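3.2 Paper dampness and plate tone in the shared intaglio studio

The second part of the study took place in the Fosmont print studio, where students and members use the same etching press. We wanted to know why prints made from one plate by different people can look so different, even when the ink and the pressure remain the same. Earlier work by our group (Worku and Teshome) looked mainly at the wiping of the plate. In this section we consider the paper.

All prints were made on Brinditz cotton paper, cut by hand and soaked in a flat tray of tap water. Twenty-one printers took part. Each of them received the same small copper plate, with four areas of aquatint and a short text in hard ground line. The blankets were not changed during the study, and the press was set by Selamawit Assefa every morning before nine o'clock.

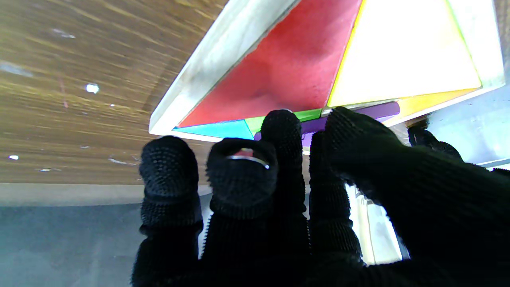
The soaking time was left free in the first round. Most printers soaked the paper until it "felt right", and they described this feeling in different ways: soft, heavy, cold on the cheek. In the second round the soaking time was fixed at 90 minutes, and every sheet was then blotted between two clean felts. The printers did not like this at first, and three of them asked to return to their own method. Together the two rounds gave 1,475 impressions, of which we kept all, also the spoiled ones.

We compared the prints by eye, under a daylight lamp, and then with a simple reflection meter. The eye and the meter agreed well for the dark aquatint. For the lightest tone they agreed less, and here the personal taste of the viewer has probably some influence.

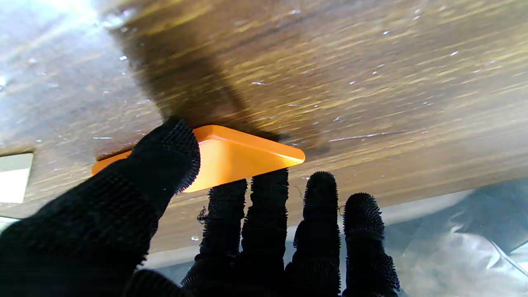
Figure 4. Black-gloved robotic hand holding an orange plastic object against a wooden surface.

In the free round the darkest tone varied strongly between printers, but also between the morning and the afternoon prints of one and the same printer. In the fixed round this difference became much smaller. The line work did not change in a way that we could measure. Some lines near the plate edge were broken in both rounds - we believe that the bevel of the plate is the cause, and not the paper.

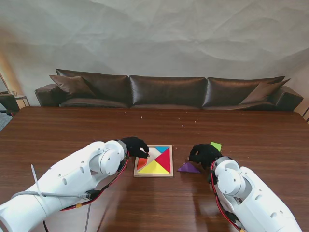
Kvido Mikuš objected, when he read a draft of this section, that a fixed soaking time takes away a part of the craft, and that a good printer changes the time with the weather. We accept this point. In May the studio was rather humid, and our result should be repeated in a dry month before it is used as a rule.

After the second round we held short talks with the printers. The following exchange, with Tonantzin Zavala, is typical for the more experienced ones.
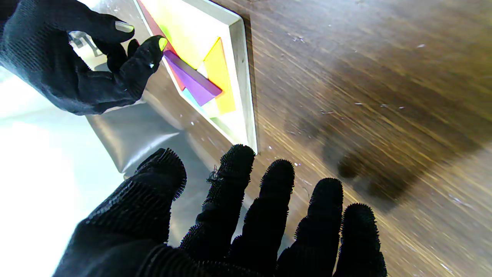
Would you blot the paper for longer if the sheet was thicker?

I would blot it for the same time but change the felts once, as the first pair is already too wet to take more water.

Changing the felts was not part of our procedure. It is included in the third round, which is reported in section 3.3 together with the results for the Gebru paper.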